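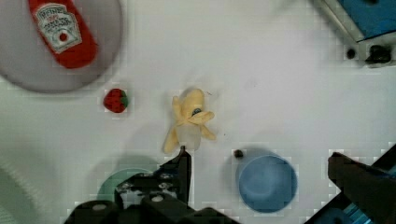 Section 4: Setting up your call board

Okay, so you've got your Trasov account and you've picked a show. Now we build the call board, the page your cast and pit players will check on their phones forty times a day to find out when they're needed. I've set one up for every youth production I've stage managed since I started using Trasov, and I still follow these steps in order.

Before you start, have your scene breakdown and your conflict sheets handy. I print mine. Judite Marinho, who conducts for us at the Coelho, keeps hers on a tablet and that works fine too.

1. Open your show and tap Call Board, then New Board. Give it a short name. "Spring musical" is plenty.

2. Under People, choose Import List and pick your spreadsheet. You want one row per person, with the name in the first column and the email in the second.

Note: a single board holds up to 200 people. If you've got a full orchestra plus a big chorus plus dancers, make a second board for the orchestra and link the two under Settings > Shared Calls.

3. Sort everybody into groups. I use Leads, Chorus, Dance, Strings, Winds and Brass, and Percussion. A person can be in more than one group (your dance captain almost certainly will be!).

4. Add your rehearsal rooms. Type the name just the way it's written on the door. We have a Room 53 and a Room 64 at opposite ends of the building, and I once sent the entire cello section to the wrong one because I'd typed "small studio" and figured they'd know. They did not know.

5. Tap Add Call. Fill in the start time, end time, room and groups, then type the scene or measure numbers in Notes. For pit players, measure numbers are gold. "Act One finale from measure 414" lets a trombone player practice the right page the night before.

6. Check the Conflicts tab. Anyone in orange has told you they can't make it. Fix those before you go on.

7. Tap Publish.

Caution: Publish sends an email to every person on the board right away, and there's no undo. If you're only trying things out, use Save Draft. I learned this in April with a test call named "asdf" and got a very polite phone call from Rosário Neves, our choreographer, asking if she should bring shoes.

Changing a call later

Open the call, make your change and tap Update. Only the groups in that call get the new email. If you're moving a call to a different day, delete it and make a new one, and the reminders will reset themselves.

Parents who want to see the schedule can be added as Viewers under People. They'll get the calendar but they can't edit anything.

Section last updated 06/07/2023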